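Bimanual Handling of Thin Plastic Film in a Domestic Room: Perception and Control Software

Project report, Group 8
Authors: Ayana Mersha, Onyekachi Eze
Submitted February 13, 2021

1. Scope

The project covers the software needed for a two-armed robot to handle plastic bags in a furnished room. Hardware was supplied and was not modified. Our work was limited to three modules: a segmentation stage for dark plastic film, a grasp planner for two grippers, and a controller that keeps both arms consistent while they share one deformable object. The code is kept in a single repository named Hovland. The task sequencer, Mitby, was inherited from an earlier group and is described only where we changed it.

Navigation is out of scope. The base is placed by hand before each run and is assumed not to move.

2. Software structure

Hovland runs as four processes: camera driver, perception, planner, arm control. They exchange messages over a local bus. Perception publishes at 8 Hz and arm control runs at 100 Hz. The planner has no fixed rate and is called by Mitby when a new step begins or when the current step reports a fault.

Each message carries the time stamp of the image it was derived from, not the time at which it was sent. We made this change in August after finding that the planner was combining a fresh arm pose with an old mask. The resulting grasp points were displaced in the direction of the last head motion. After the change the planner interpolates the arm pose to the image time and rejects any pair it cannot align.

3. Perception

3.1 Segmentation

Thin black film is a poor subject for depth sensing. It returns few points, and the points it does return are concentrated on creases. We therefore take the outline from the color image and use depth only to place the outline in space. A small encoder-decoder network assigns each pixel to one of the classes film, cloth, arm, fixture or background. Training images were labeled by the two authors using Altia, a polygon tool written for the course.

Labeling rules caused more disagreement than the network did. The main question was whether two pieces of film that overlap in the image should share a label. We decided on separate instances wherever an annotator could follow a boundary between them, and a merged instance otherwise.

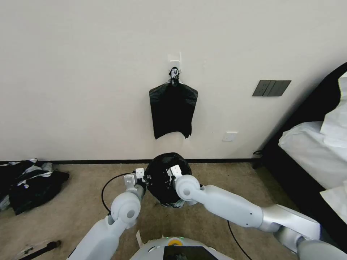 Instance separation has to work when one piece of film is held and another is behind it. A class mask alone returns one region for both, and the planner then places grasp points on whichever part is largest. We added a second output head that predicts an offset from each film pixel to the center of its instance. The bunched bag between the grippers and the bag hanging on the hook are the case this head was written for: both are black, both are creased, and one is directly in front of the other. The clothing on the carpet to the left adds a further difficulty, being mostly black as well. Cloth was originally part of the background class and was given its own class after the network repeatedly assigned dark garments to film.

3.2 Fixtures

The wall hook is small and white on an off-white wall, and the network does not find it reliably. Mitby instead stores a hook position entered by the operator at the start of a session. Perception refines this position by looking for the highest film pixels in a window around it. The method requires that something is hanging there. With an empty hook the stored value is used unchanged.

Wall switches and socket plates are marked as keep-out regions. They are detected once per session and then held fixed, as the base does not move.

4. Grasp planning

The planner receives an instance mask, a depth estimate and the current arm poses. It returns a pair of grasp poses, or one pose and a hold command for the other arm. Candidates are sampled along the mask outline and along detected creases. A session produces 30 candidates per call, each scored on reach, approach angle, distance to keep-out regions and distance to the other gripper.

Two grasp types are defined. In a press grasp the grippers push inward from opposite sides of a bundle. It tolerates large position errors and is used for anything that segmentation reports as compact. In a pinch grasp the fingers close on a single fold or strand. It needs a much better depth estimate and is used for hanging film.

The scoring weights were set by hand. We tried fitting them to logged outcomes, but the log was too small and too uneven. Most entries came from the same few starting arrangements, and the fitted weights favored the left arm for no reason we could justify.

5. Control

5.1 Shared object constraint

When both grippers hold the same piece of film, the controller limits the distance between them. The limit is set at the moment the second grasp closes and may grow only if the planner requests a spread. Without it, small tracking errors in the two arms add up and load the film. Each arm is otherwise controlled independently in Cartesian space with a damped least-squares solution for the joints.

5.2 Hanging film

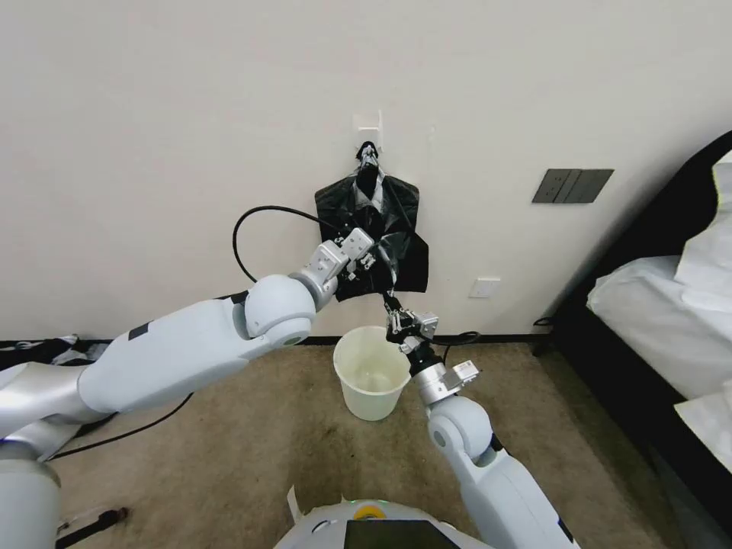
Opening a hanging bag is planned as an anchor step followed by a pull step. One arm holds the film still while the other draws a free edge away from it, and the hook is treated as a third contact that must not be loaded. Roles are assigned per call, so neither arm is permanently the anchor. With the left gripper on the left side of the bag near its middle and the right pinching a strand at the lower right, the controller treats the left as anchor and restricts the right to motion down and outward from the wall. The round bin standing on the floor beneath the bag limits how far down that motion can go. It is represented as a vertical cylinder with a margin of 2 cm, and the same margin applies to the bed on the right.

Film does not transmit force in a way the wrist estimate can resolve at low tension. The pull step therefore ends on a visual condition: the mask outline must stop changing while the gripper is still moving, or the gripper must reach its travel limit. The first case is interpreted as slip and the second as completion. The distinction fails when the arm hides the lower part of the outline. We did not find a satisfactory rule for that case, and the controller stops and reports a fault.

5.3 Cables

The external cables are not modeled. Swept-volume checks use the arm links and grippers only. Joint limits in the planner configuration were narrowed at the wrist to keep cable loops from winding, at the cost of some reachable grasps close to the base.

6. Changes to Mitby

The original sequencer treated every fault as a reason to restart the task from its first step. We added a table that maps each fault to a re-entry step. A lost pinch returns to grasp planning with the same instance. A lost instance returns to segmentation. A time alignment fault repeats the current call. Faults from the shared object constraint still end the run, as the state of the film cannot be assumed afterward.

We also added a replay mode. Logged images and arm poses can be fed to perception and planning with arm control disabled, and the output compared with the original run. Most debugging was done this way. Replay is deterministic except for candidate sampling, for which the seed is now written to the log header.

7. Limitations

Only dark film was labeled. Transparent and white bags are outside the training data, and the few we tried informally gave fragmented masks. All sessions used the same room at the Serkstead house, so the cloth and background classes are likely to be narrower than their names suggest.

The hook position depends on the operator. An error of a few centimeters is corrected by the refinement window, while a larger one places the window on bare wall and the stored value is used with no warning. A warning should be added.

Grasp type is chosen from the compactness of the mask, which depends on viewing direction. A flat bag seen edge-on can be classified as a bundle and receive a press grasp. Using two head poses before the decision would address this, but Mitby has no step for moving the head.

8. Division of work

Mersha wrote the segmentation network, the offset head and the replay mode. Eze wrote the grasp planner, the shared object constraint and the fault table. Labeling was divided equally. Both authors wrote this report. Configuration files for all sessions are in the sessions folder of the Hovland repository, and the labeling rules are in the Altia project notes.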